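Keeping the Water Right: Sterile Processing at Haswood

The sterile processing manager at Haswood Surgical Center runs a department of 15 technicians in the basement. Her subject, when we spoke one morning in December, was water.
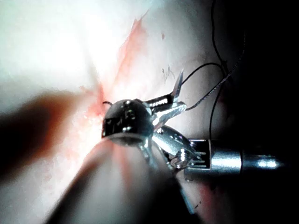
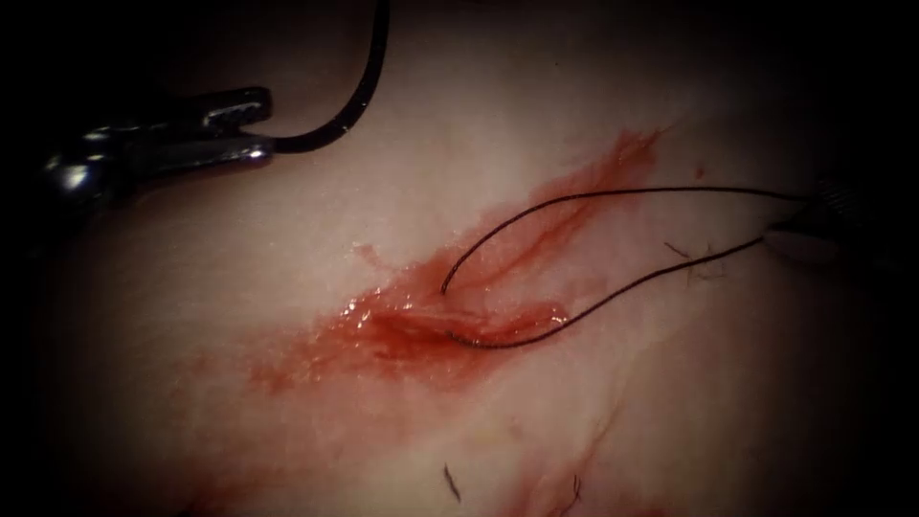
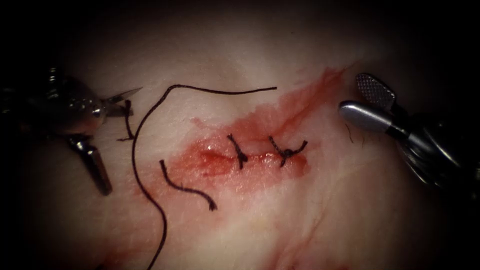

"People ask about the sterilizer first," she said. "Most of my trouble starts at the tap." Incoming water at Haswood measured 183 parts per million hardness last spring. The Parovell softener was undersized, and scale had formed in two of the washer spray arms.

The department now uses softened water for the wash stages and treated water for the final rinse. Conductivity is logged at 4 points on the loop. "The log is dull. I read it every day."

The storage tank, a 430-liter unit from Grornonine, is drained and disinfected monthly. She would have preferred a smaller one. "Water that sits grows things. We bought for peak demand, and peak demand is two hours a day."

Her next request is a second pump, so the loop can keep circulating during service. The quote from Olmedo is still with purchasing.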